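A day out in Hunduddale

I had wanted to see Hunduddale ever since our own parish began talking about a village design statement, and on the first bright Saturday in June five of us finally went. They were holding an open day, with the church, the old school, two farmyards and a handful of private gardens open from ten until four, and guided walks setting off from the bridge every hour. We took the lot in. I came home with sore feet, a full notebook and a strong wish to move there!

The village lies along one side of the river, in a single long curve, and you don't see it until you are nearly in it. The road drops between hedges, turns sharply at a barn, and there is the street with the fell standing up behind it. Most of the houses are stone, a brownish grey that goes almost gold when the sun gets on it, with slate roofs and deep porches. They aren't all the same age by any means. One terrace has 1,856 cut over the middle door, comma and all, and our guide told us the mason had been paid by the character (I would love this to be true).

That guide was Alun Hopkin, who has lived in the village since he was nine and helped to write its design statement. He is a marvellous walker and talker, though he does both at the same speed and we had to trot. He stopped us first at the bridge to look back up the street and notice how the front walls join one house to the next. Where a wall has been taken out for parking, your eye falls straight into the gap. I have walked past the same thing at home for years without seeing it, and now I can't stop seeing it.

From there we went up Pap, which is the steep little lane behind the church and also, confusingly, the round hill it leads to. The cottages here are tiny. Several have been extended at the back over the years and you would hardly know from the lane, as the new parts sit lower than the old roofs and use the same slate. One owner let us through her side gate to look at a kitchen with a big plain window on to the orchard. It was quite modern, all glass and pale timber, and I thought it sat beautifully with the old stone.
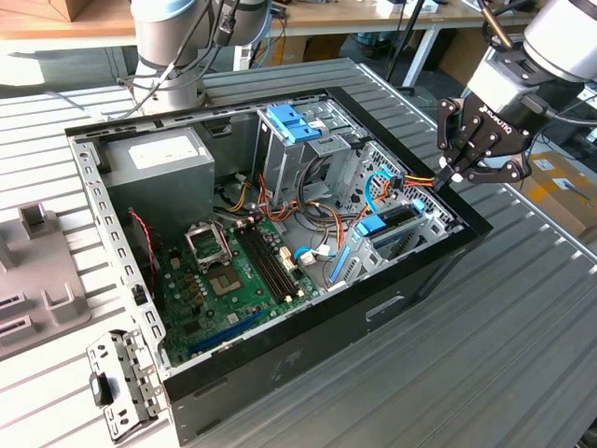
Soudabeh Bagheri
Footpaths and Open Spaces Editor

Lunch was in the old school, where there were soup, three sorts of bread and a very good ginger cake. The display boards were in here too, and I'm glad we gave them a proper hour. The survey that went out before the statement was written had 79 replies, which the village thinks is splendid for a place that size, and the comments had been typed up and pinned under headings: trees, lighting, traffic, new houses, "things we would miss". Under that last heading someone had put the sound of the beck under the shop floor. Another had simply written "the dark". There are very few street lamps in Hunduddale and people want to keep it so.

Fadime Gökçe, who drew the maps, was at the table by the window and was very patient with our questions. Her map of views was my favourite thing of the whole day. It has a small arrow at every spot where you can see out of the village to open country, with the width of the arrow showing how wide the view is, and she did it all on foot, in winter and again in summer, to allow for the leaves. We have nothing like it. I asked what she would do differently and she said she would start with the back lanes and leave the main street until last, as everybody already has an opinion about the main street.

In the afternoon we split up. Two of our party went to the farmyards and the rest of us walked out to Altargate, the newer end of the village, where the houses went up on the old sheep market. I had expected to be polite about it. In fact I liked it very much! The houses are set close to the road in short rows, with the cars tucked round behind, and the old market wall has been kept along the whole of the north side with proper gaps for people to walk through. The green in the middle is a bit bare yet. The limes are only shoulder high, and the bench faces the electricity box, which Alun says is on the list.

We also had time for two of the gardens, of which the one at Mill End, with its iris bed running down to the water, was worth the journey by itself.

If you would like to go, the number 5 bus stops at the bridge, and there is parking in the field by the chapel on open days. Wear decent shoes for Pap, particularly coming down. Copies of the design statement are on sale in the shop, and we bought one for our own group to pass round. It is with Ferenc Pintér at the moment, and after him it goes to Sándor Kiss, so please put your name down with either of them if you would like it next.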